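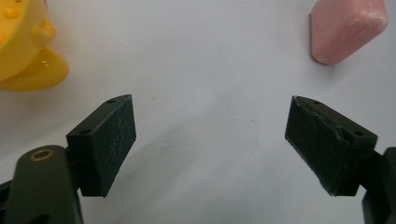

Notebook, January, started 9:40 in the morning

Continue with the glue tests for the drawer fronts. Yesterday I cut the last strips from the Dvorak board and left them overnight in the small room, so they have the same humidity as the others. Nayeli Palacios asked me to write more about the clamping, because last month she could not repeat my numbers. She is right, my notes were too short.

Two glues now: the Jivier white glue and the hide glue that I cook myself. I wanted also the Dunari one, but the bottle had lumps and I threw it away. Must order new.

Preparation. All strips planed the same morning as the gluing – I do not trust a surface which is older than a day. No sanding. Wiped with a dry cloth only. Overlap of the joint is the same as before, see the drawing on the inside of the cover.

Hide glue: soaked since last evening, warmed slowly to 70 degrees. It went a little over at the beginning and I took the pot from the plate until it came down. I write this down in case the results are strange. Brush was too dry for the first two joints, these are marked with a pencil cross.

White glue: thin coat on both sides, five minutes open, then clamp. Warrick Sutcliffe says that five is too long for this glue in a heated room. Maybe. I will make a second set with shorter time and compare.

11:15. All joints in clamps. I turned the handle until a thin line of glue came out along the full length, then a quarter turn more. This is not a good measure, I know. We need the spring gauge back from the Budodeck people, they have it since before the holidays.

14:30. One joint of the white set has slipped sideways. Not used. I should put a small pin in the waste part, as we did with the chair rails.

Loading will be tomorrow after lunch. Plan is to add weight slowly up to 2000 newtons and stop there, also if the joint holds – the frame of the press is not made for more.

Open questions:
Does the end of the board behave different from the middle? I did not mark which strip came from where. Mark it next time!
Nayeli has 7 old strips from the autumn, same board. Ask if I can have them.
Wash the glue pot.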